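Loose dowel in a coat stand, glue or replace?

Asked by Flynn Ruddock, Jun 25, 2026
Category: Furniture and repairs

I have a small hall stand that came flat packed from Brestero. The coats hang on wooden dowels that push into holes in the uprights, and a longer one runs up the middle and holds the top shelf in place. The middle one has worked loose. It turns freely by hand and the shelf leans to the left as soon as anything goes on it.

I took it apart last night. The hole in the base doesn't look damaged, but the dowel slides in and out with no resistance at all. There was no glue in the box when we bought it and the leaflet doesn't mention any. The stand is 146 cm tall and the shelf only carries hats and a basket of gloves, so it isn't under much strain.
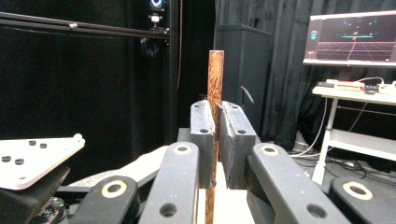

The other dowels are still tight. They are all stained the same brown and I would like to keep them matching if I can, because the stand is by the front door and you see it as you come in. I have a drill, a mallet, some sandpaper and half a bottle of wood glue. No lathe or anything of that sort.

My questions are whether I should just glue the old one back in, whether I need to buy a slightly thicker one, and if I glue it, whether I will ever be able to take the stand apart again. We are due to move in September and it won't go down the stairs in one piece.

Answer 1 (marked as helpful by the asker)
Emiko Hirose

Don't glue it if you need to take it apart in September. Ordinary wood glue in a snug hole is permanent for your purposes. You would end up sawing it off and drilling out the stub.

First check which bit is worn. Take one of the tight dowels out, if it will come without a fight, and try it in the loose hole. If that one is also slack, the hole has opened up. If it fits firmly, your middle dowel has shrunk or been made undersize. Indoor heating dries things out and thin dowels do move a bit over a winter.

If the dowel is at fault, buy a length of plain hardwood dowel and cut it yourself. Take the old one to the shop and measure the hole as well, as sizes on the label are often a little off. I bought a bundle marked 11 mm once and most of them wouldn't go into an 11 mm hole until I had sanded them. That is what you want, though. Too thick can be fixed and too thin can't. Use 80 grit to bring the end down, then something finer, and keep trying it in the hole as you go. Only sand the part that goes inside.

If the hole is at fault, wrap the end of the dowel in one or two turns of thin paper or wood veneer and push it home. Masking tape works as well but goes gummy after a while. It will come out again with a twist when you move.

For the colour, do a test on an offcut before you stain the real one. Two thin coats, wiped off, get closer to an old finish than one thick one. Any streaks in the grain will take the stain darker, so pick a length with some figure in it if the old one has that look. Leave the ends bare where they go into the holes.

Answer 2
puvanora_shed

Just glue it. I did mine years ago with Stomatis and it's still up. Life's too short.

Answer 3
Goodwin

I agree with the first answer about not gluing, but would add that the top end matters too. If the shelf leans, the hole on the underside of the shelf may be worn as well, and you can fix the bottom all day and it will still lean. Put the dowel in the shelf on its own, upside down on a table, and see if it stands up straight.

Also check that the base is level. We had one on an old tiled floor that rocked every time the door shut, and the rocking was what loosened it. A bit of felt under one foot sorted it out.

Comment from Flynn Ruddock

Thanks all. I tried one of the tight dowels in the base and it was slack in there too, so it's the hole. The shelf end seems fine. I'll try the paper first and look for some veneer at the weekend.

Comment from Emiko Hirose

Trim the paper so it stops just short of the surface, otherwise you get a white ring round the bottom.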